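Nov 13, 2008

Flarkico introduces storage bin line for small apartments and shared offices

Flarkico, a maker of household storage goods, announced today that its new line of storage bins, named Plernex, will be in stores from December. The line was developed during 18 months at the company's design office in Jornuvgate and is intended for people who must keep many things in little space.

The idea for Plernex came from the customer letters which the company receives every year. Many customers wrote that their old boxes were too heavy to pull down from a shelf, or that the edge of the handle pressed into the fingers when the box was full. The design team, led by Tibor Dudás, decided to begin with the handle and to draw the remaining parts of the bin later.

"We made 88 handle shapes before we agreed on one," said Mr. Dudás. "The opening must be wide enough for the whole hand, also for a hand in a winter glove. We gave it round ends and a raised lip, so the hand rests on a smooth surface."

The bins are wider at the top than at the base. When they are empty, they can be put one inside another, and a full set takes the floor space of a single bin. The corners are rounded, which makes them easier to wipe clean. The bottom is flat and the bin stands steady on a table, a shelf or the floor of a closet.

Before the start of sales, the bins were given to 100 households for a test period. The families used them for toys, bed linen, winter shoes, tools and papers. After the test, the company made the upper edge stronger and changed the color. The first samples were bright white, and the test families found that they showed every mark. The final color is a quiet beige with a dark upper edge.

"A storage bin stands in the room for many years, and people should not become tired of looking at it," said Radwa Shehata, head of product at Flarkico. "We selected a color that goes well with white furniture and also with wood."

The first delivery of 2000 bins will go to the stores of the Kostiuk chain, which has sold Flarkico products for many years. Other stores can place orders from the same month. Replacement lids will be sold separately.

For more information, product samples or an interview, journalists are kindly asked to contact Imre Szalai, press office, Flarkico, Jornuvgate.

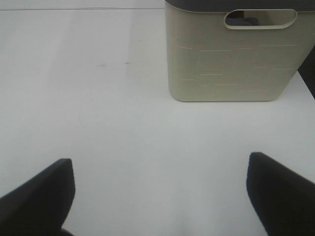

Plernex storage bin in beige, with dark upper edge and handle opening. Photo: Flarkico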